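Setting Up the Grurnadberg Tabletop Cell in Simulation, Part 2: Getting the Table Ready

2024-11-29

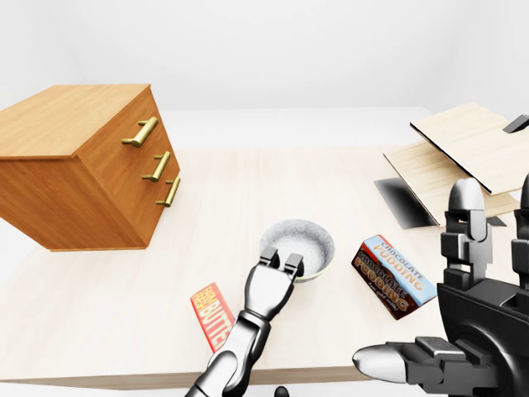
The tabletop cell in the simulator: drawer cabinet on the left, bowl in the middle, butter and chocolate pudding on either side of it.

If you followed Part 1, you have the Grurnadberg project open and both arms loading without errors. Great! Now comes my favorite bit, where the cell starts to feel like a place you could work in. Set aside 60 minutes the first time through. After that you'll do it in a fraction of that.

What you need

The Hiltmont scene pack (the plain kitchen set is fine)
Both arm models from Part 1, already homed
The Worku checker script, March release or later

Step 1. Load the table and freeze it

Bring in the table first and mark it as static. Forget this and the whole thing may slide a hair every time a gripper leans on it, and you will spend an evening blaming your arm calibration. Ask me how I know!

Step 2. Seat the cabinet

Drop the three-drawer cabinet at the far left end. Now get your viewpoint down low and look at the base. Mine nearly always loads a sliver too high, with a faint shadow under the lower edge, and you can see a bit of that in the render. Nudge it down in tiny moves until the checker reports contact. Then pull each brass handle with the test force and make sure the drawer slides and the cabinet stays put.

Step 3. Place the bowl and the packages

The bowl goes near the center, where the left gripper can get to the front rim. Put the butter to the left of the left arm and the pudding box to the right of the bowl. Don't line them up square with the table – a little angle on each one gives you a much better test of your grasp poses.

Step 4. Check the two hands separately

The left side has the two-fingered gripper and the right side has the multi-fingered hand, so they need their own limits files. Please don't copy one over the other (the simulator will let you, and it's a mess). Open and close the gripper at the bowl rim, then run the finger sweep on the right hand with the thumb last. Keep an eye on the gap between the fingers and the wooden boards behind them. If the sweep touches the boards, back the wrist off and run it again.

Step 5. Run the settle test

Start the checker with seed 703 and let it run 24 resets. Nothing should drift, hop or sink into the tabletop. If the bowl jitters, raise the solver substeps to 4 and try again. That cures it almost every time, and it's so satisfying to watch everything just sit there!

If the checker still complains

"Penetration at base" means the cabinet went down too far. Go back to Step 2.
"Limit mismatch" is the wrong file on one of the hands.
"No contact" on a package usually clears after a fresh reset.

Save the layout under a new name before you touch the lighting. Part 3 covers the Merthorpe camera presets and how to load them without resetting your arms.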